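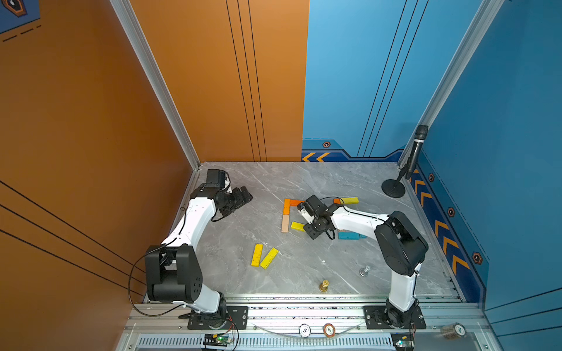
Istus Colored Wooden Blocks, Boxed Set

Thank you for stopping by the block page! These are the set we get the most letters about (some of them written in crayon), and we've tried to put down everything folks usually want to know before they order, plus a few things we just like talking about.

The Istus set is a big, cheerful box of solid wooden blocks in plenty of colors, made for building on the floor or on any good flat surface. There are cubes, bricks, long planks, half-rounds and triangles, and they're all cut to the same basic unit, so two cubes sit exactly as long as one brick and two bricks match one plank. It sounds like a small thing until you've tried to build a level roof with blocks that don't agree with each other. A four-year-old feels the difference, even if she couldn't tell you why her tower is standing up better than it used to.

Karthik Miah drew up the shapes for us at the Jisville shop, and he went back and forth over the triangles for most of a winter. The early ones came to a sharp point that chipped when it hit a tile floor, so the points are now very slightly blunted. You'll barely see it, but you can run a thumb over every corner in the box without finding one that bites.

What's in the box
172 blocks in mixed shapes and colors
One cotton drawstring bag
A fold-out sheet of building ideas (bridges, a barn, a long garden wall, a castle gate that takes some patience)

The color is a water-based stain, so you can still see the grain through it, and the blocks keep a little bit of grip. Glossy paint looks lovely in a store window, but it makes for slippery stacking, and we'd much sooner have a tower that stays up long enough for somebody to come in from the kitchen and admire it. Each batch of stain comes out a touch different. If you're adding a second box to one you bought a few years back, expect the greens to be cousins more than twins.

Where to build
Any hard, level floor is fine: tile, stone, linoleum, wood. Low carpet works for walls and houses, though tall towers get wobbly. If you have a rug you can't move, a big tray or a board laid on top does very nicely, and then the whole village can be slid under the sofa at bedtime and picked up again in the morning.

Care
Wipe with a damp cloth and let the blocks air dry before they go back in the bag. Please don't soak them or run them through the dishwasher, as the wood swells and the corners lift. Small dents can be coaxed out with fine sandpaper, and a bare spot can be touched up with our stain pens, sold separately in the same colors.

Ages and sizes
Recommended for three and up. For classrooms and libraries we also pack a 200-piece box, which has extra planks and the same bag in a larger size. The Nanayakkara storage crate holds either one.

Ordering
We ship from Platton, and orders placed before 11 in the morning go out the same day. February is our slow month, so that's a good time to ask for odd requests like a bag of nothing but half-rounds. Just write us a note with your order, and we'll see what's on the shelf!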